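Eggs on trays: a morning in the packing room at Faren

Search this site
Go
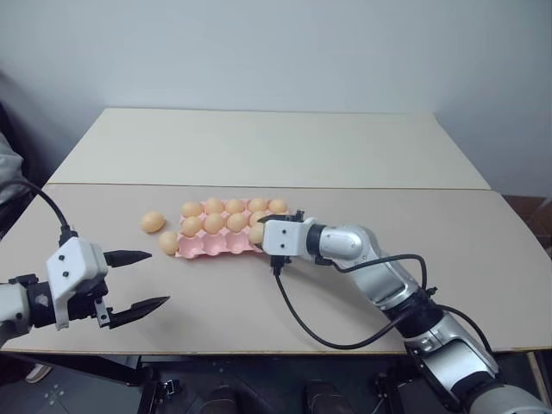 PEOPLE AND PRODUCE

Éabha Dunne starts on the eggs at half past six. By then the hens have been let out and the first baskets are standing on the bench by the door, and she has a mug of tea on the windowsill that she says she will not get to drink.

She has packed eggs at Faren since she left school. The farm belongs to Tomás Mulcahy, who took it over from his uncle and kept the hens when most people told him to go into beef. There are 855 birds at present, in three houses, and all the eggs go out on pulp trays to shops, two hotels and a bakery within an hour's drive.

"It's a small flock for somebody trying to make a living out of it," Mulcahy says. "It was 2000 at one time, in my uncle's day, and he had four people in here. I wouldn't go back to that. You couldn't get the hours out of anybody now."

I had asked to talk to the two of them about packing, which is the part of the work that customers see least. Dunne was happy enough to talk but did not stop working while she did it.

The first thing she does is look at the eggs. She picks each one up, turns it once and decides. Cracked ones go in a bowl for the house. Dirty ones go to one side. The farm does not wash eggs, so an egg with a mark on it is kept out of the trays altogether.

"You get so that you feel a crack before you see it," she says. "There's a sort of dull feel to it. If you tap two good ones together they ring a bit, and a cracked one doesn't. I don't do it much any more, but I showed it to Rónán when he came."

Rónán Foley works the afternoons. He came in October to help for a few weeks and has stayed on. According to Dunne he was slow at the start and broke very little, and she would take that over somebody quick.

The eggs go into the tray with the pointed end down. I asked why, and she said it was how she was taught. Mulcahy gave a longer answer. There is a small pocket of air at the broad end, he said, and an egg stored with that end up keeps better, as the yolk stays in the middle and the air stays where it should be.

"Customers do notice," he says. "Not all of them. But the bakery would ring me."

Most of the farm's trays are made of pulp, with a cup for each egg and raised cones between the cups to keep the shells apart. Mulcahy buys them from a firm called Gevari, which delivers them flat in tall stacks. He tried plastic ones for a year. They could be washed and used again, but they had to be collected from the shops and a good many never came home.

"I was driving around asking for my own trays back," he says. "With pulp, they put them in with the paper, or somebody takes them for starting seeds. I don't have to think about it."

The colour is a matter of what is in stock. He likes the pink. An orange-tan egg looks well against it, he says, and one of the shops puts the open tray on the counter for that reason. Grey ones came once by mistake and he used them up, but Dunne thought the eggs looked cold in them.

Trays have to be kept dry. A damp tray goes soft at the corners and will not carry the weight of another on top of it, so the stacks are stored on a pallet away from the outside wall. Dunne checks the top few each morning by pressing a corner with her thumb. Any that give are put out for recycling.

She fills from the back row to the front, so that her sleeve never passes over eggs that are already in. When a tray is half done she does not like to leave it. Loose eggs on a table are the ones that get broken, in her experience, and she would sooner finish a tray late than walk away from it with a couple still lying beside it.

"They don't roll straight, that's the thing with an egg," she says. "It'll go round in a bit of a circle and you think it's stopped. Then you lean on the table."

The weighing is done afterwards on an old scale made by Widach. Mulcahy has looked at newer ones, and a neighbour, Sverre Eide, has offered him a grading machine that he no longer uses. It would sort 20 eggs in the time it takes Dunne to do a few. It would also take up most of the room, and they would have to move the door.

"Sverre keeps asking," Mulcahy says. "I keep saying after Christmas."

The biggest single order goes to Ó Ceallaigh, the bakery, which takes 92 trays a month. The hotels want less but are more particular about size. Gilles Renaud, who cooks at one of them, came out to the farm last spring to see how the eggs were handled and ended up packing two trays himself.

"He was very careful," Dunne says. "He put them all in upside down, but he was very careful."

Renaud told me on the phone that this was true. He poaches most of the eggs he buys, he said, and wants them no more than a few days old. He dates the trays himself in pencil when they arrive and keeps them on a low shelf, well away from the onions.

By ten the baskets were empty and Dunne was wiping down the bench with a cloth. The van leaves at a quarter past. Mulcahy loads it himself, with a folded blanket between the trays and the side of the van, and takes the back road to avoid the ramps in the village.

The tea was still on the windowsill. She made another one.

Last updated: October

Contact us | © Faren Eggs | Back to top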